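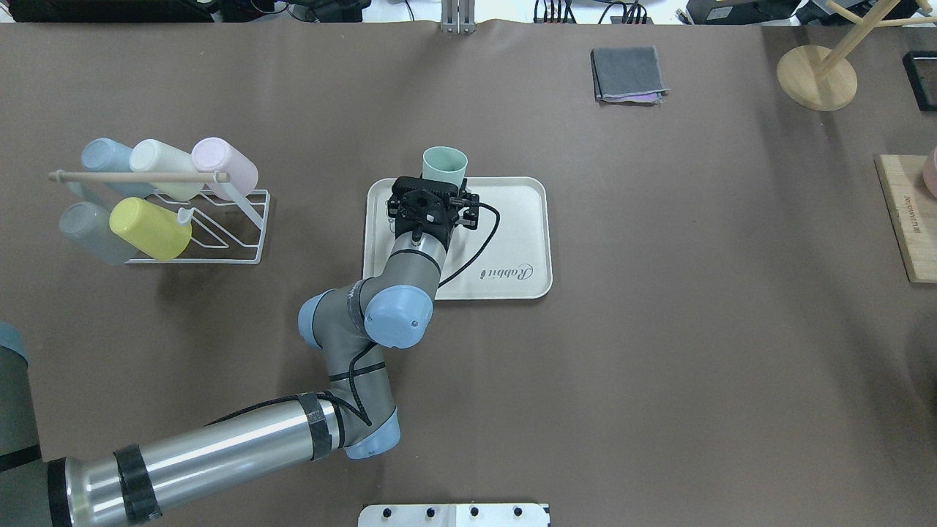
How do you get tea and coffee stains out of cups without scratching them?
Baking soda and a damp cloth. Put a teaspoon in the bottom of the cup, add enough water to make a paste, and rub it around with your finger inside the cloth. Rinse, look, repeat if your household drinks tea the way mine does.

I have been writing this column long enough to have been wrong about cups more than once. For years I told people to use salt. Salt works, but it also takes the shine off a softer glaze, and then the next stain moves in faster and stays longer. Baltazar Maldonado wrote in to point this out, enclosing a mug as evidence. Sorry about the mug, Baltazar.

The overnight soak
For the brown ring that laughs at baking soda, drop half a denture tablet in the cup, fill it with warm water and go to bed. Wash it properly with soap in the morning before anyone pours coffee in it. I buy the 100-count box and hide it behind the flour, which saves me explaining it to guests.

Vinegar is better for the chalky white film you get from hard water. Equal parts vinegar and warm water, 15 minutes, then a wipe. Don't mix vinegar with baking soda in the same cup and expect double the cleaning. You get a nice fizz and a cup of slightly salty water. And keep vinegar well away from bleach, always.

Lids and travel mugs
The smell is in the gasket. Pry it out with the handle of a teaspoon, wash it, wash the groove it sat in (brace yourself), and let both dry apart. I ignored the gasket on my Lidenum mug from September until well after the holidays and blamed the coffee the whole time. I owe that coffee an apology.

Trays
Trays get wiped with whatever cloth is nearest, usually the one that just did the stove, and so they are sticky. Warm water, a drop of dish soap, a second pass with plain water, then dry them standing on edge. Don't soak a painted or printed tray, and skip the scouring pad unless you are tired of the pattern.

If a dried ring of juice won't budge, lay a wet cloth over it for ten minutes and go do something else. Scrubbing it dry is good exercise and very little else.

For a tray that skates around when you carry it, cut a square of rubber shelf liner and put it under the cups. Jasper Jacobs uses a damp napkin, as waiters do, and claims he hasn't dropped a drink in more than 50 parties. I have been to two of them — I'd want that audited.

Stacking
Cups stack beautifully right up to the moment they don't come apart. If two are stuck, put cold water in the inner one and stand the outer one in warm water, not boiling. Wait a minute, then twist gently. Stop if you feel yourself getting angry; that's when handles come off.

Next Wednesday: wooden spoons, and when to let them go.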